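Clostell Lillby Cordless Window Shade
Set-Up Guide, Section 4: Batteries and First Movement
Revised 1/28/24 by Yulan Kong

Please read this section until the end before you open the battery cover. The shade must already hang in its two brackets as it is explained in Section 3. If the brackets are still not tight, please go back and make them tight first.

4.1 What you need

The small screwdriver from the bag marked B
A pack of new AA batteries (not included with the shade)
The remote control, with its plastic strip still inside
A stable ladder, if your window is high

4.2 Putting in the batteries

1. Pull the shade down by hand to the middle of the window. Pull slowly, with both hands on the bottom bar.
2. Find the battery cover at the right end of the top tube. On shades made for the Diekmann bracket the cover is at the left end.
3. Turn the screw two full turns. It stays in the cover and does not fall out.
4. Slide the cover to the side and take out the battery holder. The wire is short, so please do not pull it.
5. Put the batteries into the holder. The plus and minus signs are printed on the bottom of each place.
6. Put the holder back with the wire on the side of the wall, and close the cover. The green light blinks three times.

Note: If the light is red, one battery is probably the wrong way around. Take all of them out, wait 15 seconds and start again from step 5.

CAUTION: Do not mix old and new batteries. Do not use batteries which are swollen, leaking or have damage on the outside. Keep batteries away from small children, also when they are empty.

4.3 Connecting the remote control

1. Pull the plastic strip out of the remote control.
2. Stand in front of the window, not more than two meters away.
3. Hold the button SET on the top tube until the green light stays on.
4. Press the UP arrow on the remote control one time. The shade makes a short movement up and down and then it stops.

If you have more than one shade, connect them one after the other and keep the other shades without batteries during this time. Otherwise two shades can take the same channel, and then both must be deleted (see 7.2, code 1144).

4.4 Setting the top and bottom stops

1. Press DOWN and let the shade go to the place where you want it to end. Press STOP.
2. Hold STOP and DOWN together until the shade moves a little. The bottom stop is saved.
3. Do the same with UP for the top stop.

Note: Leave a small space between the bottom bar and the window sill. Fabric becomes a little longer in the first weeks, mostly in warm rooms.

4.5 How long the batteries last

One set is enough for up to 300 full movements. In a cold room it is less. When the shade becomes slow, or stops before the top, change all the batteries on the same day.

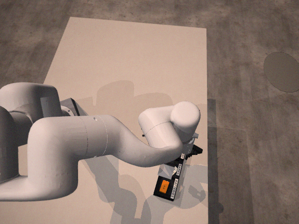

If you will not use the shade for a whole season, take the batteries out and keep them in a dry place. The saved stops remain in the memory, but the remote control must be connected again as in 4.3. Cleaning of the fabric is explained in Section 5.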